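阅读时间:约8分钟

Netlow小剧场今秋开门:一座老面粉仓库里的黑匣子,先从六台新戏演起

Netlow剧团今天宣布,位于Kosinard老码头街区的Netlow小剧场将于十月正式对公众开放。首个演出季定名为“近处”,共安排六台新创剧目,另有九场面向街坊邻居的免费排练开放日。这是剧团成立十五年来第一次拥有自己的固定演出场地,我们高兴得不得了,也迫不及待想把门打开!

从前的Netlow是一个到处借地方的剧团。学校礼堂、旧书店的二楼、停业的游泳馆、社区食堂打烊以后的大厅,都演过。有一年冬天的戏是在一间花房里首演的,观众裹着毯子,演员一张嘴就是一团白气,散场以后大家都舍不得走,围着暖炉聊到很晚。那些日子很开心,可搬来搬去也确实累人,灯架拆了装、装了拆,好几台戏只演了一个周末就得给下一家腾地方。如今终于可以让一台戏在同一个屋檐下慢慢长大,演上几个星期,边演边改。

新剧场原是一座面粉仓库,砖墙很厚,冬暖夏凉,隔音比我们见过的许多正规场馆还要好。改造由Hernow建筑事务所设计,整体思路是少动。屋顶的木梁留着,装卸口改成了观众入口,当年过秤用的那块铁板还嵌在门厅地上,踩上去会轻轻响一声。演出厅采用黑匣子形式,没有固定舞台,也没有固定座席,看台由一组可移动的台阶拼成,观众可以坐成一面、两面或者围成一圈。开幕戏用的是四面围坐,到了冬天的那台木偶戏,又会全部换到一侧去。

门厅里会有一间小小的茶水吧,由街对面的Yurt茶馆照看。开演前一小时供应热茶、姜汤和几样点心,散场以后继续开着,方便还想聊一聊的观众多坐会儿。Yurt的店面和我们的旧办公室做了多年邻居,剧团好几个剧本的头一稿就是在那里围着一壶茶念完的,这次能把他们请进来,真是再合适不过。

“近处”的意思很简单:演身边的事,也坐得近一点。第一排观众离演员不过几步,叹气听得见,衣角带起的风也感觉得到。我们喜欢这样的距离,六台戏也都是照着这个距离写的。

打头的是《过秤》,讲一家三代搬运工和码头的故事。编剧组为此走访了好些在老码头干过活的长辈,把他们的号子、绰号、打牌时的俏皮话都收了进来。戏里有一段长达十五分钟的合唱,没有伴奏,全靠脚步和手掌打节拍,排练时听得人头皮发麻。第二台《夜班电话》是双人戏,一个值夜班的接线员,一个总在凌晨打来的陌生人,两位演员从头到尾不对视一眼。

第三台是写给孩子的《会走路的雨伞》,适合六岁以上的小朋友,大人陪着看也绝不会闷。剧里所有的道具都用旧伞改成:伞骨做成了鹤,伞布缝成了一条河,伞柄敲起来是一整套打击乐。演出结束以后,小观众可以留下来摸一摸、试一试。第四台《借盐》取材于真实的楼道故事,几户人家、一包盐、一场停电,从误会开始,到一桌菜结束,是整季里最热闹的一台。

冬天上演的木偶戏《灯下》没有一句台词。木偶只有手掌那么高,由三位操偶演员共同操纵,灯光收得极小,观众的眼睛要过一会儿才能适应。收尾的《退潮》则是一部音乐剧场作品,合唱团成员全部来自本地居民,报名不设门槛,不识谱也没关系,剧团的音乐组会带着大家一句一句学。
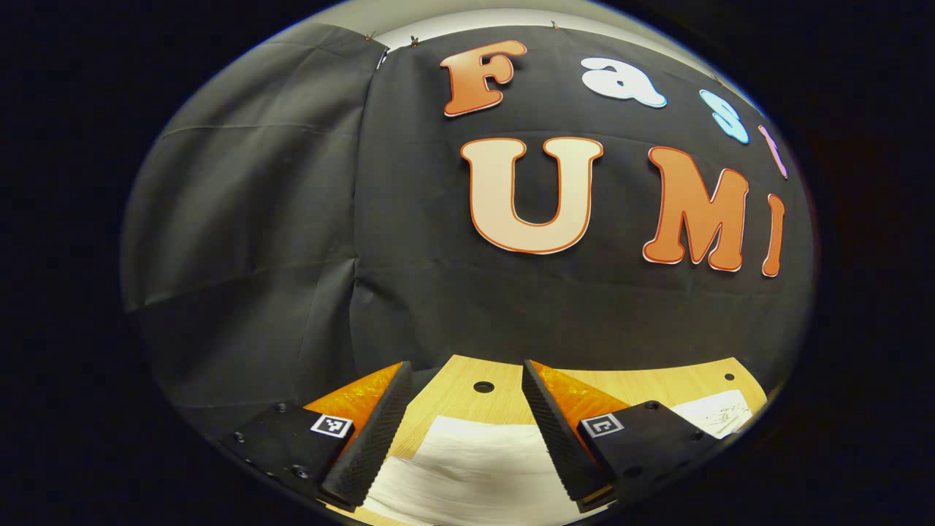

合唱团从九月第一周开始招募,每周二晚上在剧场排练,七点开始,九点结束,中间有茶歇。我们去年在旧场地试办过一期工作坊,来了退休教师、面包师傅、刚搬来城里的大学生,还有一对父女,女儿唱得比父亲响亮得多。那一期结束时大家都问什么时候再来,这回总算能给出一个确切的答复了。

九场免费的排练开放日分布在整个演出季里,都安排在周六下午。来的人可以看一段还没成形的戏,看演员怎么走错位置再重来,看导演怎么为一句话停下半个小时。看完想提意见的,纸和笔就放在看台边上。《借盐》现在的结尾就是一位观众在试演之后提出来的:她觉得那桌菜应该真的端上来,应该冒热气。我们试了一次,果然好,从此厨房就成了后台的一部分。

首个演出季也为年轻创作者留出了位置。“十五分钟”短剧计划面向三十岁以下的编剧和导演,入选者将获得一周的剧场使用时间、基本的灯光音响支持,以及一场公开演出。要求只有一条:片长不超过十五分钟,题材和形式都随意。可以是独白,可以是舞蹈,可以是一段没人说得清算什么的东西,我们都想看!投稿只需要一页纸的想法,手写的也欢迎。

技术方面,新剧场的灯光系统全部采用节能灯具,大部分由剧团这些年陆续添置,也有几盏老式聚光灯保养之后继续服役,因为那种暖黄的光实在找不到替代。音响由团队自己调试,每个座位区都坐下来听过。剧场设有轮椅席位和低位售票窗口,入口处没有台阶,每台戏至少安排一场配有字幕和手语翻译的演出,另有一场“轻松场”,灯光和音量都会放柔和,观众可以随时进出走动,适合带着幼儿的家庭和对声光敏感的朋友。需要提前了解剧场环境的观众,可以预约在演出日之外先来走一圈,熟悉一下路线和座位。

票务沿用剧团一直以来的做法,每场都留出一批随心付的座位,愿意付多少由观众自己决定,现场领取,先到先得。其余座位可在剧场窗口购买,也可以在Yurt茶馆的柜台上拿到。学生、长者和老码头街区的住户享受优惠票价,带一件能说明身份的东西就好,学生证、水电账单都行。整季套票包含六台戏各一场,持票人还可以在《过秤》首演当晚参加后台参观,看看木梁上那些老仓库留下的粉笔记号,有的是日期,有的是数目,还有一个画得很认真的猫。

剧团的排练其实早就开始了。六月搬进来的时候,演出厅里还有股淡淡的麦麸味道,地板刚铺好,大家脱了鞋在上面跑来跑去,试回声,试哪一块木板踩着最舒服。从那以后,几乎每天晚上都有一扇窗亮着灯。路过的邻居有时会停下来听一会儿,也有人索性推门进来问在唱什么。这样的相遇我们盼着越多越好。

为了迎接开幕,剧团还和街坊们一起整理了一份老码头街区的散步地图,从渡口出发,经过旧鱼市、修船铺和钟楼,最后走到剧场门口,全程慢慢走也用不了一个小时。地图上标着《过秤》里出现过的八处地点,背面印着几段长辈们口述的往事。开幕之后可以在门厅免费领取,看戏之前走一圈,再听到剧中那些地名,感受会很不一样。

开幕周的安排如下:首日晚上七点半《过秤》首演,演出前一小时门厅开放;次日下午为街坊开放参观,不需要预约,茶水吧照常供应;周末上午有一场面向孩子的旧伞改造手工课,请自带一把坏掉的伞,实在没有也不要紧,我们攒了一大筐。

媒体朋友如希望观看《过秤》的带妆彩排,或采访主创团队,请与Netlow剧团宣传组联系。彩排当晚八点开始,座位有限,请提前告知到场人数。剧照和节目册可向宣传组索取。

关于Netlow剧团

Netlow剧团成立于十五年前,以原创小剧场作品为主,演出足迹遍布Kosinard各个街区。剧团坚持集体创作,编剧、演员、舞台技术人员从第一天起就在同一个房间里工作。代表作包括在花房首演的《温室》和双语朗读剧《两封信》。

关于Hernow建筑事务所

Hernow建筑事务所专注于旧建筑的再利用,过往项目涵盖图书室、集市和社区浴室。Netlow小剧场是该事务所设计的首个演出空间。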